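CHAPTER 7
Comparing Hands on a Common Task

7.1 Why a shared test is needed

Data sheets for robot hands are hard to compare. One maker gives the force at the fingertip, another gives the load the closed hand can hold, and a third gives only the number of joints. None of these figures tells an engineer whether the hand will pick up a limp bag by its top edge and keep hold of it while the arm turns.

This chapter sets out a method for comparing hands, and the arms and wrist cameras that go with them, on work that can be repeated from one lab to the next. It draws mainly on the Climdale trials, which Benoît Marchal planned and wrote up for use in teaching. Two jointed hands, the Sumeo and the Poon, were run against a plain two-finger gripper made by Skurolitz. The trials covered 1,946 grasp attempts in all, of which 645 used soft packaging and the rest used rigid objects.

The reader should know the basic terms from Chapter 3 (joint, link, payload, contact point) and the camera model from Chapter 5. No control theory beyond Chapter 6 is assumed.

7.2 Classes of grasp

For test purposes it is enough to sort grasps into a few classes. A pinch uses the tips of the fingers and suits small or thin objects. A wrap closes the fingers around the object and spreads the load along several segments. A gather pulls loose material together and holds it in a bunch. Flat pushing, in which the hand moves an object without closing on it, is scored separately in Section 7.6.

The wrap is the usual first test. A contoured handle gives the fingers a known shape to close on, so differences between hands show up as differences in contact and are not hidden by differences in the object. The score has two parts: how many segments touch the handle, and how far the handle turns when a set torque is applied to its free end.
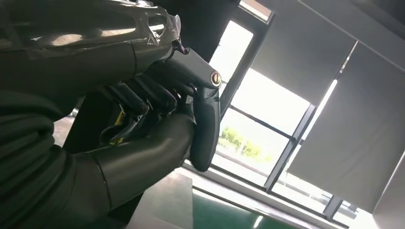

Figure 7.1 Wrap grasp on a dark gray handheld grip, from the wrist camera.

A wrist view is useful in this test for checking segment contact, but it has limits. The fingers hide much of the handle, and contact on the far side has to be worked out from joint angles. Strong daylight adds a second problem. With a window behind the object, the outline of the handle is sharp while detail in the gaps between the fingers falls into shadow. Exposure should be fixed before a series begins and left alone until it ends — automatic exposure changes the measured edges from one attempt to the next.

7.3 The open-hand reference

Every series starts and ends with a reference pose. The fingers are extended, the arm is held still, and joint readings are logged for 200 samples. The mean of these readings is the zero for the series. If the closing reference differs from the opening one by more than the allowed drift, the whole series is thrown out.

The pose need not be fully straight. Many jointed hands rest with one finger slightly more curled than the others, and forcing that finger flat loads the tendon or linkage and shifts the zero. What matters is that the same pose is reached by the same command each time.

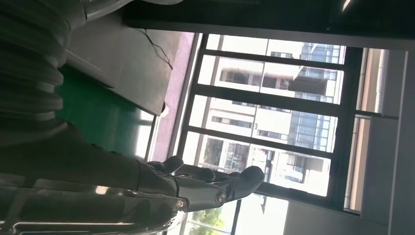 Why is the reference pose taken at the end of a series as well as at the start?
A single reading at the start gives the zero but says nothing about whether it held. The second reading shows how far the joints have drifted during the work, and so whether the scores in between can be trusted.

7.4 Soft packaging

Rigid objects flatter a hand. A mailer bag has no fixed shape, its contents slide, and the best place to hold it depends on how it happens to lie. In the Climdale trials the jointed hands used a gather on the top edge of the bag, while the two-finger gripper used a pinch at one corner.

The task has four stages. The bag is picked up, carried to a point over the scanning platform, lowered, and released. An attempt counts as complete only if all four stages are finished without a second grasp. Partial attempts are logged by the last stage reached. Nearly 600 of the soft-packaging attempts passed the first stage, which shows how little that stage alone can tell us about a hand.

Two-arm rigs need one more rule. The arm that is not holding the bag must keep a stated pose, clear of the platform, until the other arm has released. An open, upright hand is a fair choice because its outline is easy to find in the head camera.
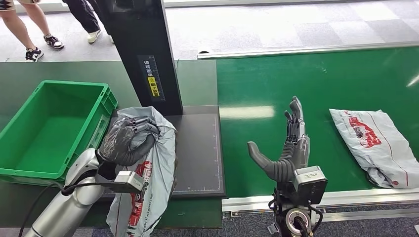 7.5 Setting up a fair comparison

Before any scores are taken, the following must be the same for every hand under test:

1. The mounting height of the arm above the work surface, measured at the base flange.

2. The closing speed. Where two hands cannot be run at the same speed, use the slower figure for both.

3. The controller update rate. A hand driven at a higher rate will often seem to have better grip when it only corrects slip sooner.

4. The position of the head camera. Wrist cameras may differ, but the make and lens must be written into the log.

5. The order of objects, drawn once at random and then reused.

The third item is the one most often missed. In the first Climdale series the Sumeo hand ran on its own controller and the Poon on the arm's, and the gap between them narrowed when both were moved to the same unit. The figures from before that change are kept in the appendix to this chapter and should not be mixed with the later ones. Section 7.6 begins with the scoring sheet itself.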